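About Skallon Bench
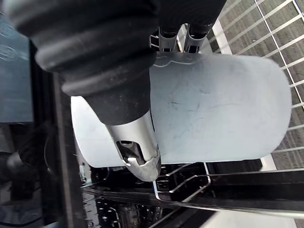
By the Skallon Bench editor
Test lead and site editor
Last updated 23 August 2020

Skallon Bench tries out robot grippers on household jobs and publishes the results. We test fingers, wrist cameras, arms and the controllers that run them. Most of our work is in kitchens, with dishwashers, drawers and cupboards, where parts have to fit into tight places and hold smooth, rounded things.

We started in Pluvham in December with one arm and two borrowed grippers. Since then we have logged 1,236 grasp trials on 50 household items. The item list is on the Methods page, along with the weights and diameters.

How we compare grippers

Each gripper goes on the same arm and runs the same list of jobs. White cylinders held sideways over a dishwasher rack are one of the harder ones. The surface is smooth, the wire tines leave little room for the fingers, and a wrist camera often sees more of the gripper than of the rack. We note the grip force, the approach angle and where each finger touches. A dropped item counts as a failure even if the gripper picks it up again.

We also write down wear. Rubber sleeves pick up dust and scuffs, and metal fingertips chip at the rim. We photograph parts as they are and do not clean them up first.

What we have tested

The longest comparison so far is the Brinico three-finger gripper against the Yeoh parallel gripper, at 438 trials. The Brinico did better on cups and bowls. The Yeoh was faster on flat items and easier to calibrate – the controller setup took one afternoon. Both had trouble with wet cutlery.

Who pays for it

Skallon Bench is paid for by consulting work and by reader subscriptions. Makers may lend us hardware, and we send it back when the test is done. They do not see results before they go up.

To suggest a gripper or a household item, use the form on the Contact page.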